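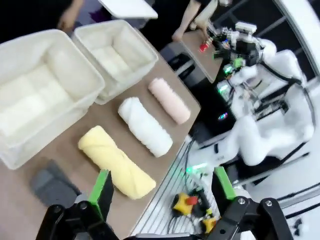

Rolled towels, pink and white nearest the bins. Pile fabric, see section 4.

HOUSEHOLD TEXTILES, WEEK 4
Fiber, yarn, cloth: why some fabrics drink and some don't
Notes for the Uston group, typed up fast, check against your own

Left over from last time
Burn test results still missing from half of you. Bring the sheet, even if the wool one went wrong. Helmi Koskela has the spare swatches.

1. Fiber
Cotton = seed hair. Grows out of the seed coat, one cell per hair, very long for a cell. Nearly all cellulose once cleaned. Boll opens, the hair dries, collapses, twists. Twist matters later: fibers grab each other, so you can spin them.

Raw cotton doesn't wet well. Wax on the outside. Drop water on a raw boll and it sits there. Scouring (hot alkali) takes the wax off, then it wets right away. So the same plant gives you a fiber that floats and a fiber that soaks, all in the finishing. Exam likes this one.

Linen = stem fiber, from flax. Longer, stiffer, smooth. Wets fast, dries fast. Good dish towels, less fluff left on glasses.

Wool. Odd one. Outer scales shed water, inside takes up plenty as vapor. Feels dry while holding a lot. Don't write "wool is waterproof", somebody does every March.

Polyester. Takes up almost nothing inside the fiber. Can still move water along the gaps between fibers, see wicking below. Not the same thing!!

Viscose / rayon. Cellulose again, dissolved and pushed out through tiny holes. Soaks well, weak when wet. Handle gently in the wash.

2. Yarn
Staple = short lengths, has to be twisted together. Filament = long continuous. Silk is the natural filament, most synthetics start out as filament and may get chopped.

Twist high: strong, smooth, hard, slower to take up water.
Twist low: soft, bulky, thirsty, sheds lint, pulls apart easier.
Ply = two or more yarns twisted together, usually the opposite way to the singles. Evens out thin places.

Ring spun vs open end. Ring spun: slower, smoother, costs more. Open end: quicker, a bit rougher, fine for mops and a lot of denim. Janaína Brito brought cones of both from the Brurncombe mill, pass them around, please don't unwind them.

3. Absorbing vs wicking
Mixed up in nearly every homework so slowly:

Absorbing: water goes INTO the fiber. Fiber swells. Cotton, linen, wool, viscose.
Wicking: water travels BETWEEN fibers, pulled along narrow gaps. Needs a surface that water likes, or a finish that makes it so.

A cloth can do both, or one, or neither. Running shirt: mostly wicking. Old cotton bedsheet: both. Raincoat shell: neither, if the coating is still good.

Strip test (do at home): cut strips the same width, hang with the ends in colored water, mark the height after 12 minutes. Cut along the warp for all of them or your results mean nothing. Food coloring is fine. Put newspaper down.

Drop test: one drop on flat dry fabric, time until the shine goes. Over 2 minutes = write "did not absorb" and move on, no need to sit there all evening.

4. Weave and pile
Plain weave: over one, under one. Flat, firm. Sheets, handkerchiefs.
Twill: diagonal line. Drapes better, hides dirt. Jeans.
Satin: long floats, shiny face, snags.
Waffle: floats form little cells, more surface, dries quick.

Pile fabrics have an extra set of yarns standing up off the ground cloth. Cut pile = velvet, corduroy. Loop pile = terry.

Terry: two warps. Ground warp tight, pile warp slack. Reed holds back for a few picks, then beats the whole group up together, slack warp has nowhere to go and buckles into loops. Loops on both faces usually. Draw the diagram from the board, it WILL come up.

Why loops: more surface, plus space between them for water to sit. Long loops hold more but catch on everything. Velour terry has one side sheared, looks rich, dries you worse. Snagged loop: cut it, don't pull. Ground weave holds the rest.

Weight is given as mass per area. Heavier holds more, takes ages to dry. Label saying 100 percent cotton tells you the fiber and nothing on twist, loop or weight.

5. Finishing and washing
Softener: leaves a fatty film on the fiber. Feels nice, slows the wetting. Same idea as the wax on raw cotton, put back on. Go easy on it for towels.

New towels often come with softening finish from the factory, hence the "new towel just pushes water around" complaint. A wash or several before use.

Hard water: minerals build up, cloth goes stiff and gray. Line drying in still air also stiff, fibers bond lightly where they touch, shake it out and it losens. Tumble drying lifts the pile but every bit of lint in the filter is cloth you used to own.

Shrinkage: mostly relaxation. Cloth was stretched in making, wetting lets it go back. Wool is different, felting, scales lock together with heat + rubbing. Can't undo that one.

Bleach: chlorine kind yellows and eats wool and silk. Never. Oxygen kind is milder, still read the label.

To do
Read the Hyvönen handout, yarn pages only, skip the bit on dye.
Strip test, four fabrics, at least one synthetic. Table AND a sentence saying what you think happened.
Label the fabric samples in your folder. Fiber, weave, where you got it.
Open lab Saturday morning for anyone behind, bring your own scissors.

Next week: knits. Skondora sock samples, loop structure, why ladders run. Lens or magnifier if you have one.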